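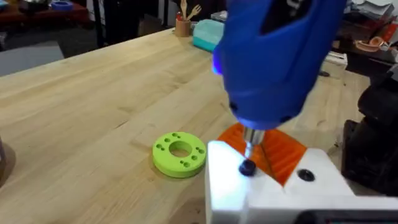 Wrist cam, driver tool on, green ring to the left. LED on.

19 July 2025

Picking up from the hole-finder mess. Goal for today was getting the ring pose out of the wrist camera well enough that the planner stops asking for a re-scan every cycle. Bogdan's branch (jestard-percept) merged, built clean after I deleted the cache. Again.

Ring segmentation: colour threshold first, then ellipse fit on the outer edge. Lime green on pale wood is about as easy as it gets, so no excuses there. Outer ellipse is solid. Centre hole is solid. Rotation is the problem. The small holes come in clusters and the matcher is happy to snap to the wrong cluster, pose comes back looking perfect but turned. Residual doesn't tell you anything, the wrong answer scores nearly as well as the right one.

Ran 200 replays off the log, 111 with correct rotation. Rubbish. Not a noise thing either, same inputs give same wrong answer.

Tried:
- tighter gate on hole radius. No change.
- weighting by spacing inside each cluster. Better on some, broke others.
- seeding from last accepted pose. Works great until the first one is wrong, then it's wrong forever. Reverted.

Apinya reckons we stop trying to solve it from a single view and just rotate the wrist, take a second look, keep whichever hypothesis survives both. Costs a move but the planner has slack there anyway. Will do this Monday's-problem style, i.e. stub it now and tidy later.

Second thing, the LED. Blue spill from the tool throws the white balance near the bit, so anything we sample close to the chuck reads cooler than it is. Auto WB was still on!! My fault, it's in the launch file I copied from the old Fahy config. Locked it, exposure fixed too. Threshold on the ring didn't care much but the bit tip detector did. 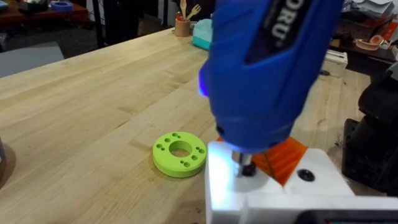
Tip detector now runs on a fixed crop instead of the whole image. Tool is rigid in the camera so there was never any reason to search everywhere. Frame time down to 80 ms, was painful before. Also masked out the driver body and the white bracket so the ellipse fit can't grab onto the screw heads. It did that twice this morning, reported a very small ring with great confidence.

Planner side: approach still comes in too flat for my liking. Collision model for the tool is a plain box and the box is fat, so it refuses poses that are plainly fine. Nima has a convex hull version, 1,745 faces, needs decimating before it goes anywhere near the checker. Asked him for it.

Also the wrist-to-tool transfrom is loaded in two places with different rounding. Balthasar found it. Use the one in barano_tools, delete the other.

To do
- second-view check, behind a flag
- log ALL rotation hypotheses, not only the winner
- decimated hull from Nima
- redo hand-eye with exposure locked, old one was done with auto
- ask Sigrun if the Stalemmont people need the old message format or if I can bin it

Leaving the replay job going on the new crop, results in the usual folder. Don't restart the camera node untill it's done.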